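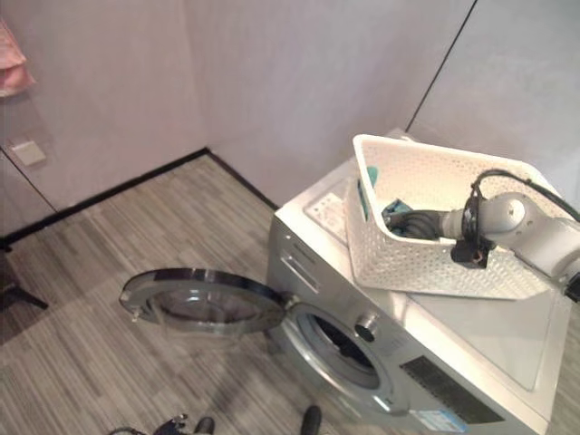
**Nisbet questions Hindel's "half the lint, twice the life" claim**

Fri 16 August

Nisbet, the independent household testing group, is asking Hindel to publish the data behind its new fabric rinse, Stilora. Ads for the product promise that clothes will last twice as long. We have read everything Hindel has released so far, and we don't see how it gets there.

The claim rests on a single trial of 42 households. It ran for 5 weeks. Hindel says 95 percent of them noticed "visibly younger fabric," but the summary doesn't say what they were comparing it with, or whether anyone used plain water instead.

"Five weeks is a short time in the life of a sweater," said Magnus Yule, head of testing at Nisbet. "I'd like to know how you get from there to years. Maybe there's a good answer. We asked in January and we're still waiting."

Dark fleece and brushed cotton get special mention in the ads. Neither is listed among the fabrics in the trial summary. 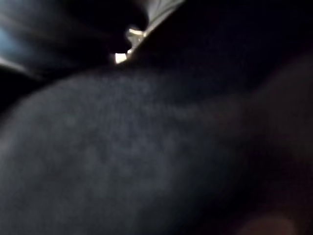
## What we are asking for

- The full trial report, including the households that dropped out
- Wear results measured by a lab
- The name of whoever paid for the survey

Nisbet will run its own test of 600 wash loads at its Gresell lab, with and without the rinse. Results will be published whichever way they fall.

"Until then, I'd keep my money," said Jessie Haldane, who edits Nisbet's buying guides. "Wash less often and skip the hot cycle. That's free." 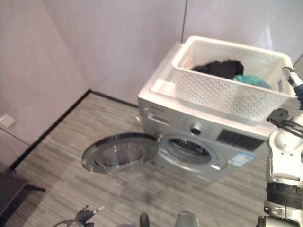
*Front-loading washing machine with the door open. Free for press use.*

**Press contact:** Jessie Haldane, Nisbet press desk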